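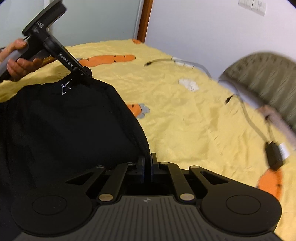
Raili Huttunen thinks I should quit folding shirts and go back to having a personality. She left that under my July post, along with a fair question: why would a robot need to watch me do laundry 1,000 times when her son learned it in one afternoon and then refused to do it ever again?

Posted 24/08/2024 by Vignesh Kamath

The short answer, Raili, is that your son already knew what a shirt was. The model knows nothing. It doesn't know that cloth has two sides, or that when you lift a hem the rest of the garment comes along with its own ideas. All of that has to be in the examples somewhere, so I sit on the edge of a bed with a gripper in each hand and put it there, one fold at a time.

My count stands at 197. Of those, 175 passed the check at Gilden, where somebody replays every take before it goes into the training set. The other 22 came back with notes. "Hesitates" was the most common. I do hesitate. I'm a grown man trying to pinch a black T-shirt by its edge with a pair of jaws, on a yellow blanket with carrots on it, and some mornings I have to think about where my life is headed before I close the left hand.

Black is the worst color for this, by the way. The hem disappears into the rest of the shirt and you end up grabbing two layers, or one layer and a bit of bedding. I asked if I could stick to light ones. The reply was that people own black shirts. Fair enough.

What I didn't expect is how much the grippers change the way I fold. With fingers I slide and smooth and tuck without noticing any of it. With two jaws you get pinch, lift, move, let go, and that's the whole vocabulary. My old fold had so many little fixes in it that I couldn't do it at all for the first few days. Now I have a new one with 4 moves, and last week I caught myself using it on my own clean clothes, bare-handed, pinching with thumb and finger like a lobster.

They do want the mistakes, up to a point. If I drop a corner and pick it up again, that's a good take, and the model gets to see what recovering looks like. If I drop a corner and say something rude and start over, that's a bad take. The line between the two is mostly about how fast I calm down.

Towels are next. The Hendalberg batch is nothing but towels – bath, hand, and a kind described in the sheet only as "awkward." I'll report back, Raili, personality permitting.

Contact | © Vignesh Kamath | Back to top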